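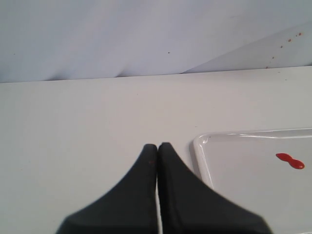
Home Posts Phones Laptops Archive Contact

Filed under: Phones, Moving Stuff Over

OK so I moved phones over the weekend. Writing this fast, lunch break, before I forget which bits went wrong.

Old phone: four years old, cracked in one corner, battery that died by mid afternoon if I looked at a map. New phone: refurbished from Mostham, same brand, two models up, dark green. Paid a bit under half what it cost new. Came in a plain box with a cable and no plug. Fine. I have a drawer of plugs.

First thing, the condition. They grade them and I went for the middle grade, "good." Hairline scratch near the charging port, and a little ding on the top edge that you feel more than see. Screen is clean. Battery health said 91 percent, which I'll take. I've read people say always pay for the top grade and I don't get it, it's going in a case anyway. Speaking of, the case is a Diletti, the thin one. Buttons are stiff. Might loosen up.

Now the transfer. I did the phone to phone thing where you lay them next to each other and wait. Estimate said 40 minutes. Then two hours. Then 15 minutes. Then it just sat on "finishing up" while I made dinner, ate dinner and washed up. Don't trust the estimate, don't pick either phone up to check on it, just leave them plugged in and go do something.

What came over fine:

Contacts, all of them, including the plumber from two apartments ago
Text messages
Wifi passwords (bless)
Alarms, even the ones I turned off
Wallpaper, which I didn't even want

What didn't:

My bank app. Came over as an icon, wanted everything set up again, and sent a code to a number I didn't have working yet. More on that in a sec.
Two factor codes. This one is on me. The app I use doesn't move the codes unless you turn on the backup first, and I had not turned on the backup first. Old phone was still alive so I could export them one screen at a time. If I'd traded it in already I would of been locked out of email. Do the codes BEFORE anything else. Please.
Voice memos. Half of them. No idea why half.

The photos are their own story. I've used Jelilell for photo backup since forever, and I assumed everything was up there. It was not. It had quietly stopped in June, when my storage ran out, and the only sign was a tiny gray cloud icon with a line through it. 1000 photos sitting only on the old phone. Exactly 1000, I thought it was a glitch but no, I scrolled. My sister's whole move, the lake, a lot of pictures of parking spots so I'd remember where the car was.

So I paid for the bigger plan, left the old phone on the charger overnight with the app open, and in the morning it had done nine of them. Nine! The screen had gone to sleep and the app just stops when that happens. There's a setting for it, under Advanced, then Uploads, called "continue in background," and it's off by default. Turned it on, went to work, all done when I got home.

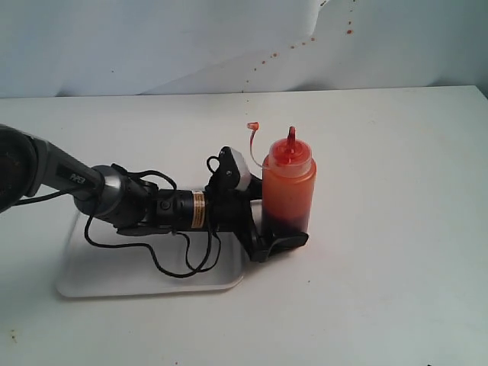
Page last updated: 03/05/2024

Back to the number. I had a physical SIM and the new phone will take one, but the carrier site kept pushing me to eSIM so I thought why not. Tapped the button. Old phone lost service right away. New phone said "activating" and stayed there. No service on either one for most of an evening, and the help page says to call them. With what.

Ended up on wifi chat with support, and after a lot of copy and paste answers someone reset it on their end and it came up within a minute. So my advice is start it in the morning when you have somewhere to be on wifi, and not at 7pm. And skip it if your bank texts you codes and you need the bank that day.

Siriporn Siriwan (hi Siri, yes I know you hate that) told me to just take both phones to the repair counter on Ratanaporn Street and have them do it. She did that last year and was out in half an hour. Probably right. But I'd already erased my pride by that point and wanted to finish it myself.

Trade in: the old one got quoted decent money online with "light wear" ticked. Then I ticked "cracked" like a truthful person and it dropped to almost nothing. Not worth the box and the label. I'm keeping it as a music player for the kitchen, plugged in all the time. Someone will tell me that's bad for the battery. The battery is already bad.

After a few days with the new one - it's a phone. Camera is better in the dark, noticably. It's heavier. Fingerprint reader is on the side now instead of the back and my thumb keeps going to the wrong place. The speaker is louder but kind of thin on podcasts. I get to bedtime with 30 percent left and that's the whole reason I bought it, so good.

Still to do: find the missing voice memos, get the car to stop connecting to the old phone first every time, and work out why my keyboard is suddenly suggesting words in Italian. I've never typed Italian. If anybody has seen that one, comments are open.

Also the Mostham return window is 30 days if you're thinking of trying them. I put it in my calendar. Will post again if the battery number drops much before then, otherwise assume it's fine.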